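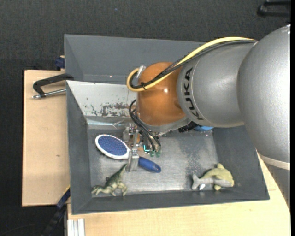 *KUKA arm over the grey bin.*

The Undex strand gauge arrived at the Prevton salon in June, in a foam-lined case with a calibration card and one spare jaw. Marlene Pacheco signed for it and put it on the colour bar, between the scales and the tint bowls.

The gauge measured the stretch of a single wet hair under a fixed load. Healthy hair stretched and came back. Hair that had been lightened too often stretched and stayed there, or parted. The manual gave the result as a number from 0 to 999 and advised against lightening anything under 300.

Nivaldo Guerra read the manual twice. He had mixed colour for the salon since it opened under the Shehu name, and he wrote his formulas in pencil on index cards, one card per client, filed by surname. He tested his own hair first. It read 540. He wrote this on a card and filed it under G.

The client at ten past two wanted to go from a box-dye brown to a pale beige. She had a wedding to attend and had brought a picture of her sister.

"How many times has it been coloured?" Marlene asked.

"Twice," the client said. "Three times, if you count the red."

Marlene counted the red. She sectioned the hair into four, took one strand from the nape and one from behind the left ear, wetted both and handed them over on a paper towel. Nivaldo clamped the nape strand at both ends and pressed the button. The jaws drew apart at the rate stated in the manual. The display settled at 410.

The strand from behind the ear read 289.

He reset the zero and took another strand from the same place. It read 289 again.

"It's within the error," Marlene said. The card gave the error as plus or minus 15.

"So is 274."

She looked at the client in the mirror. The client was looking at the picture of her sister.

They went to the back room, where the Lollateck dispenser was running its rinse cycle. Marlene wanted to use a low-strength developer, work in foils, keep the product off the section behind the ear and check every five minutes. Nivaldo said the section would then be brown. Marlene said she could cover it with the layer above. He asked what would happen when the client put her hair up for the wedding.

The dispenser finished its rinse and beeped. Marlene switched it off at the wall.

"You did mine at worse than this," she said.

"I didn't have a gauge."

"And it was fine."

"It broke at the crown. You wore a scarf until October."

She had forgotten the scarf. It had been green, with a fringe, and she had told people she liked it.

They agreed on a test. Nivaldo cut a thin lock from behind the ear, taped it at the root end, and mixed 5 grams of powder with 10 of developer. He painted it, folded it in foil and set the timer for 20 minutes. Marlene gave the client a coffee and explained the procedure. The client asked if she could have a biscuit.

At 20 minutes the lock was the yellow of old piano keys. He rinsed it, blotted it and drew it between finger and thumb. It lengthened by a third and did not return. He pulled once more, gently, and had two pieces.

He laid them on the paper towel and carried them out front himself. Marlene normally did that part.

The client looked at the two pieces for some time.

"My sister's is natural," she said.

"Yes," said Nivaldo. "We can do a gloss. It will be brown, but it will be a better brown."

"Would it look different?"

"In daylight. Less so indoors."

She asked what time the light went, at this time of year, and Marlene told her. The wedding was at noon. She took the gloss.

It was rinsed and dried by ten to five. Marlene swept the floor and entered the price of the gloss, with the test lock at no charge. Nivaldo wrote out a new card: both readings, the weights, the time, the result. He added the red. Under remarks he wrote *try again in spring*, rubbed out *spring*, and wrote *test first*.

Then he held out the gauge.

"Crown," he said.

Marlene wetted her fingers at the basin, felt for a hair and pulled it out.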